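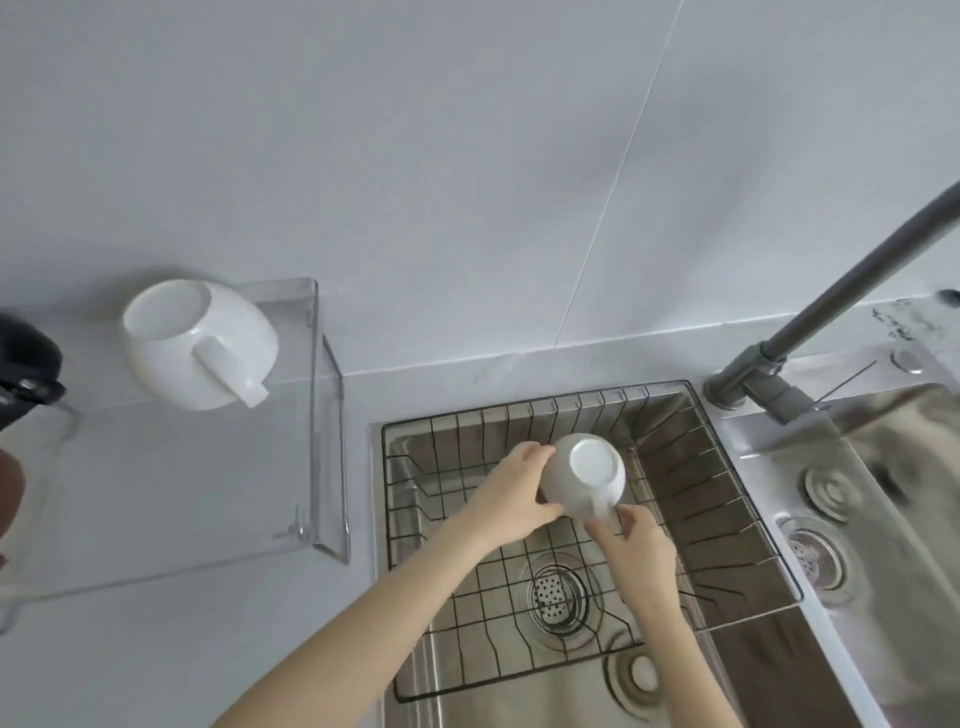

Why does a mug have a ring on its bottom?

Next time you're in the kitchen, turn a mug upside down and run your finger around the base. Feel that raised circle? Potters call it a foot, or a foot ring. I've been making pots for years and I still get excited about feet, so bear with me!

The foot lifts the middle of the mug off the table. A big flat bottom is hard to make perfectly flat, and even a tiny bump in the clay would make it rock back and forth. A thin ring sits much more steadily. It also means less of a hot mug touches your table.

Now for my favorite part – the shiny stuff. That's called glaze, and before it goes in the oven it looks like dull, chalky paint. A potter's oven is called a kiln (some people say "kill," some say "kiln," and both are fine). Inside, it gets hot enough to melt the glaze into a thin coat of glass. So when you drink cocoa, your lips are touching glass with clay underneath!

Melted glass is sticky, though. If there was glaze under the mug, it would glue itself to the kiln shelf. I wipe the foot ring clean before I fire my pots, and that's why it often feels rougher than the rest. In January I forgot to wipe 4 bowls and had to chip them off with a chisel. My friend Kadri Butkienė has kept one on her windowsill with a chunk of shelf still stuck to it.

Try this: collect a few mugs, plates and bowls and look underneath each one (empty them first, please). Is the ring wide or skinny? Shiny or rough? Draw the ones you like best, and look for a maker's name in the middle.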